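Wollow tote vs Clomard crossbody – help me pick

Posted by Lakmal Akanda, April

ok so birthday money is burning a hole. Down to 2 bags. The Wollow tote in the tan, or the Clomard crossbody with the braided strap. Clomard is $239, Wollow is a bit less but no zipper. Need something for work AND weekends. Go!

stitchwitch88
Clomard all day. Had mine two years, strap still looks new.

pennyloafer
Wollow!! The tan is gorgeous and it only gets better with wear. Mine's a mess of scratches and I love it more now

Lakmal Akanda
see thats what worries me, scratches. I'm rough on bags

pennyloafer
then get the darker one? They do a chocolate

mads_in_heels
No zipper would be a dealbreaker for me. I ride the train every day. Also open totes dump everything in the footwell the first time you brake hard. Ask me about the yogurt.

stitchwitch88
lol yes. zipper or nothing

tobes
Unpopular but neither. $239 for a crossbody that barely fits a wallet and phone? Look at Kırmızıgül, small leather brand, their bucket bag is so pretty. Drawstring top, feels solid

stitchwitch88
Disagree, it fits way more than that. I get my book in there. And a water bottle if its a skinny one

tobes
a paperback maybe. I tried it in the store, my sunglasses case wouldnt go in with anything else

Lakmal Akanda
ooh the Kırmızıgül. Does the strap adjust? I'm short, everything hits me at the knee

tobes
Think so – 5 holes on mine. Not sure on the new ones

quietcarol
Drawstrings drive me nuts. Two hands every time you want your keys. Just my 2 cents

pennyloafer
Fliltovholm has the Wollow tote 30% off right now btw, tan only I think. Free returns too so you could just try it

mads_in_heels
Fliltovholm took forever to refund me last time. Just saying

pennyloafer
huh, mine was quick

Lakmal Akanda
30 off changes things... ok ordering the tote, and if I hate the open top it goes back and I get the Clomard. Will look at the bucket bag too but my wallet is crying. Next question is what do I wear with tan, most of my closet is pink and orange lol

quietcarol
Tan with pink is lovely. Orange I'd go careful, but a scarf would be fine

stitchwitch88
orange and tan is GREAT what are you talking about. Post pics when it comes! 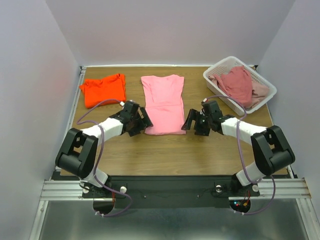 Light pink and orange-red, out on the table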